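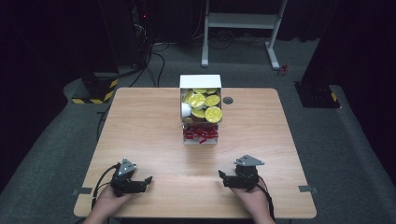
Clovden, May 23, 2025

Blog > Builds > Handheld grippers

The pair is usable now. Both grippers are held by hand, one left and one right, with a gray triangular plate on top of each for the marker patches. Cables leave from the back and run down past the wrist. I tried routing mine forward first and kept catching the cable in the jaws.

The box task is the hardest one on the list so far. Yellow discs, a small white cup on its side, red curled ribbon underneath. The discs are flat and shiny and lean on each other, so lifting one shifts its neighbors. The ribbon is worse. It has no fixed shape and the short jaws pick up either one loop or the whole tangle. Cutting away the front of the box gave me an approach angle that doesn't hit the rim.

Changes since the last post:

Plate screws went from 2 to 3 per side. With two, the plate rocked when I squeezed hard, and the tracked pose rocked with it.

Jaw pads are thinner. Piret Lepik cut them on the Trodmont shop's knife plotter.

The logger drops fewer samples. Last long run was 1,047 grasps with 486 of them on discs. I threw out the early ones, recorded before I fixed the clock offset between left and right.

Still open: strain relief on the right-hand cable, and a lighter left plate. I'd like both done by July.

Comments

Jamshid Mousavi: What is the clock offset after the fix?

Kenna Moncrieff: Try a rougher pad on the discs. Thin and smooth slid on anything foil-like for me.

Vasilis Grgić: Are the plate files up yet? The link in the Kurklow post is dead.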